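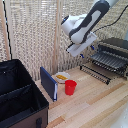
Escurreplatos Murnano de dos niveles

Referencia: Murnano 50
Acabado: negro y gris oscuro
Familia: Cocina — Secado y almacenaje
Disponibilidad: en existencias

Descripción general

El Murnano es un escurreplatos de sobremesa para cocinas domésticas, oficinas con zona de comedor y aulas de cocina. Consta de dos niveles. El superior está formado por una serie de ranuras paralelas muy juntas, pensadas para platos llanos y tapas colocados de canto. El inferior es una base de alambre con una fila de púas verticales cortas en el borde frontal, que retienen tazas, cuencos y vasos invertidos.

La geometría del nivel superior admite platos de distinto espesor sin ajuste previo. Los platos hondos ocupan dos ranuras. Las fuentes y bandejas se apoyan mejor en la base, con el canto largo paralelo al frente.

Instalación

El escurreplatos se entrega en dos piezas. Coloque primero la base sobre una superficie nivelada y encaje después el nivel superior en los cuatro alojamientos hasta notar el tope. No se necesitan herramientas.

En encimeras y mesas de madera debe utilizarse la bandeja recogeaguas Soomro, que se vende por separado. El agua retenida entre las lamas oscurece las juntas y levanta el barniz. En encimeras de piedra o acero la bandeja es opcional si el aparato desagua directamente en el fregadero.

Deje espacio libre detrás del nivel superior cuando haya cortinas, estores o paneles textiles. El contacto continuado con la vajilla húmeda marca el tejido — sobre todo en tramas abiertas de color claro.

Carga y uso

— Capacidad del nivel superior: 12 platos llanos.
— Coloque las piezas pesadas en la base, nunca sobre las ranuras.
— Los cubiertos requieren el cestillo Nullow (accesorio).
— No apile sartenes ni ollas de hierro en el nivel superior.
— No desplace el conjunto cargado. Vacíe antes el nivel superior.

Limpieza y mantenimiento

Lave las dos piezas por separado con agua templada y detergente neutro. Para las ranuras es útil un cepillo estrecho de cerda blanda. En zonas de agua dura conviene una pasada semanal con vinagre diluido, seguida de aclarado abundante. No utilice estropajo metálico ni productos con cloro. El nivel superior admite lavavajillas en programa corto; la base, no.

Revise las puntas de las púas frontales cada cierto tiempo. Si el recubrimiento presenta desconchones, solicite el juego de capuchones de repuesto, ref. 1965.

Accesorios y repuestos

Bandeja recogeaguas Soomro: con labio de vertido orientable.
Cestillo para cubiertos Nullow: se cuelga en cualquiera de los laterales de la base.
Juego de capuchones, ref. 1965: para las púas frontales.
Pies antideslizantes: juego de cuatro, se venden sueltos.

Embalaje y envío

Peso del bulto: 900 g. Se expide desmontado, en caja de cartón con separadores. Los accesorios pueden añadirse al mismo envío si se piden con el escurreplatos.

Devoluciones y garantía

Se aceptan devoluciones de producto sin usar, con las dos piezas y el embalaje original. La garantía cubre defectos de soldadura y de recubrimiento. Quedan excluidos los daños por productos abrasivos y las deformaciones por sobrecarga.

Distribuye: Flakau, menaje y equipamiento de cocina
Consultas técnicas y repuestos: Mehwish Jafri
Ficha revisada el 05/11/2023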